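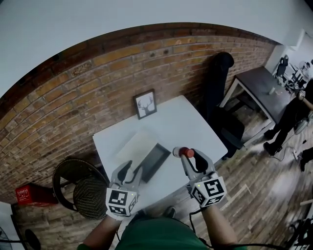 Pinces à main Tetska, vos retours ?

ludo_atelier
Bonjour à tous. On réfléchit à prendre un kit Tetska pour enregistrer des démonstrations à la main, sur table. Le devis du revendeur (Sostix) comprend 2 pinces, les cubes à marqueurs, les câbles et la licence du logiciel pour un an. Avec la formation on arrive à 4,000 euros (je recopie le devis, la virgule est d'eux). Ça me paraît cher pour des pinces qu'on tient soi-même. Quelqu'un s'en sert tous les jours ?

mireille_b
On l'a depuis avril, deux postes. Le matériel tient bien. Les mors sont souples au bout et prennent sans problème les petits objets cylindriques, bouchons, tubes, flacons. Pour les choses plates c'est moins bon : une feuille posée sur un plateau, il faut la pincer par un bord qui dépasse, sinon on racle la table.
Le logiciel est correct. L'export est lent.

Citholm
Je vais être moins gentil. Chez nous la pince droite perdait le suivi dès qu'on tournait le poignet vers l'intérieur. Le cube passe derrière l'avant-bras et c'est fini, la trajectoire saute. Sur une série de 359 enregistrements on a dû en jeter une bonne partie. Le support répond qu'il faut « adapter le geste ». Je ne paie pas ce prix-là pour adapter mon geste.

mireille_b
@Citholm tu avais quelle version des cubes ? Les premiers étaient collés trop bas sur la poignée. Les nouveaux sont plus haut et je n'ai presque plus de sauts.

Citholm
Ceux livrés avec le kit. Je n'ai pas de numéro de version dessus et la notice n'en parle pas.

paul_dtk
Paul, ancien de chez Sostix, donc prenez mon avis comme vous voulez. Les cubes ont changé une fois. L'échange était gratuit sur demande mais il fallait écrire au service technique avec le numéro de facture, ce n'était pas annoncé sur le site. Je ne sais pas si ça se fait encore.
Pour la question du prix : la formation n'est pas obligatoire. Une demi-journée avec quelqu'un qui a déjà manipulé suffit largement. Demandez un devis sans.

ludo_atelier
Merci, je vais leur écrire dans ce sens. Et pour la lumière ? Notre salle a un mur en briques et un plafond blanc, avec une grande différence entre le matin et l'après-midi.

mireille_b
Le mur n'a aucune importance. C'est la table qui compte. Blanche et mate, ça va. Nous avions un plateau verni au début et les reflets passaient sur les marqueurs. J'ai mis un film mat dessus.

Agathe Lefèvre
Je ne suis pas d'accord sur la lumière. Un mur chargé ne gêne pas, mais un contre-jour par une porte ouverte, si. On a comparé les mêmes gestes porte ouverte et porte fermée, il y a plus de pertes porte ouverte. Pas énormément, mais assez pour que je la ferme.
Deux remarques pour qui hésite :
- le câble est trop court et il tire sur le poignet quand on travaille loin du bord. Je le fais passer sous le coude avec une bande velcro ;
- au bout de 4 heures dans la journée, j'ai mal au pouce. La gâchette est dure. Ma collègue, qui a de plus grandes mains, ne sent rien.

Citholm
La gâchette, j'avais oublié. Elle est dure oui. Et le ressort de la gauche n'a pas la même force que celui de la droite.

Agathe Lefèvre
Chez nous les deux sont pareils. Tu devrais faire jouer la garantie au lieu de t'en accommoder.

Citholm
C'est fait. J'attends.

tom.r
Question bête, on peut en acheter une seule ? Je fais surtout du tri de petites pièces et la main gauche ne me sert à rien.

paul_dtk
Au détail non, du moins de mon temps. Uniquement par paire.

tom.r
Dommage. Je passe mon tour alors.

ludo_atelier
Réponse de Sostix reçue : ils enlèvent la formation du devis et ils confirment que les cubes livrés sont ceux de la deuxième série. Pour la longueur du câble, ils proposent une rallonge en option, payante. J'ai demandé un prêt de deux semaines avant de signer, ils doivent me dire.

mireille_b
Essaie avec tes vrais objets pendant le prêt, pas avec ceux de leur mallette. Et fais essayer plusieurs personnes, à cause de la gâchette.

Agathe Lefèvre
Regarde aussi le temps d'export sur une journée complète. Nous le lançons le soir en partant.

ludo_atelier
Noté. Je reviens ici quand j'aurai le kit en main.

Contact | Mentions légales | © Tous droits réservés | Haut de page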